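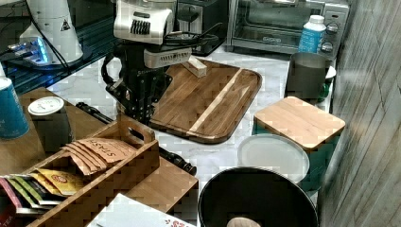

The regional archive in Warivbridge has released 902 pages of papers about the old Tam listening station, after many years of rumors that the station was used by a secret group inside the government. The papers were put on the archive's website on Sunday, without any announcement.

The station stands on a hill outside Biltosstead and was closed 40 years ago. Since that time, many stories have been told about it. The best known one says that a group called Skolaren met there at night, kept lists of politicians and journalists, and decided who could become a minister. Several books and a long series of radio programs have repeated it.

The papers confirm one part of the story. Skolaren did exist. It was the name of an office which recorded telephone calls from abroad, and the parliament was not informed of it during its first four years. In a letter marked as secret, the head of the office asks that its costs should be written under "road repair."

Of a group that chose ministers, the papers say nothing. But 53 pages are completely blacked out, and another folder is listed in the index and is missing from the release. The archive answered by e-mail that the folder "is under review" and gave no date.

Kuo-hua Man, a researcher who first asked for the papers in February, is only partly satisfied. "I waited for a long time and I am glad to read them," he told us. "But the blacked-out pages are all from the same two months, and these are the months before the election. I do not say what is in them. I only ask to see them."

He has now sent a complaint to the court in Warivbridge. The fee for this is 95 dollars, and he paid it himself.

Former employees of the station were invited by this site to comment. One replied – he did not want his name published – and wrote that most of his evenings on the hill were spent with card games and bad coffee. He did not wish to answer our questions about the missing folder.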